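Week two of teaching the arms some chemistry-bench manners! Warrick Bright and I are collecting examples for Bita (our little learning model, named by Sayaka), and the goal is 500 episodes before the end of September.

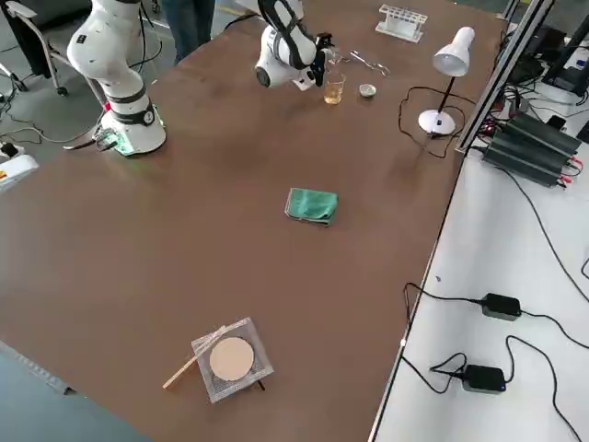
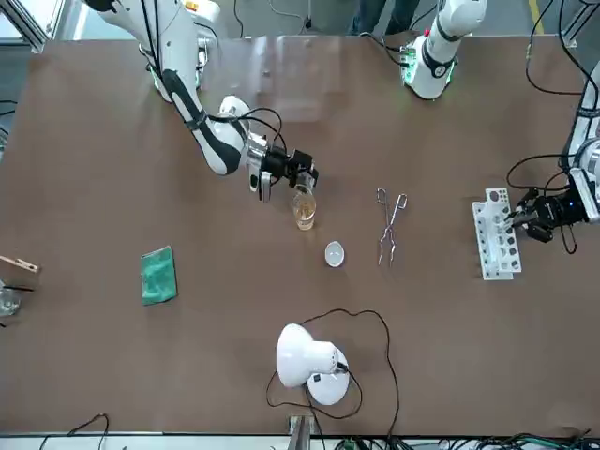
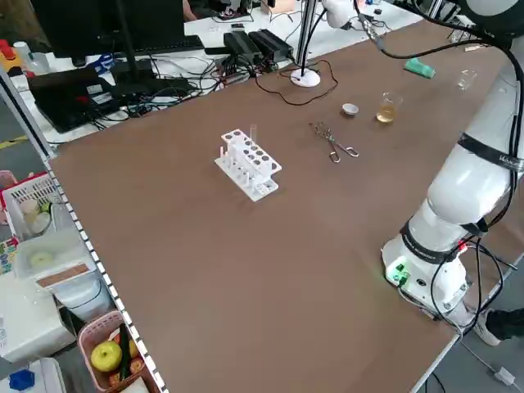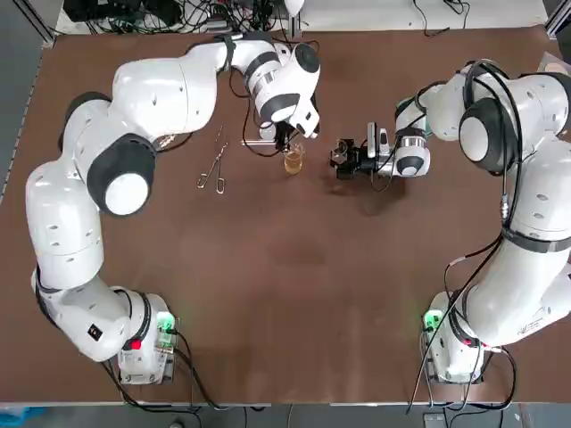 The bench setup, from a few different angles. Beaker with the yellowish stuff in all four.

I keep shuffling the layout between takes – the lamp, the tongs, the rack – so Bita doesn't just memorize where things live. Each episode runs 30 seconds or so when I'm fresh and a lot longer after lunch. Yesterday I tossed 11 of mine for dithering over the beaker, and Warrick only tossed 7, which he has mentioned several times. Next up is getting both arms to work at once without me holding my breath.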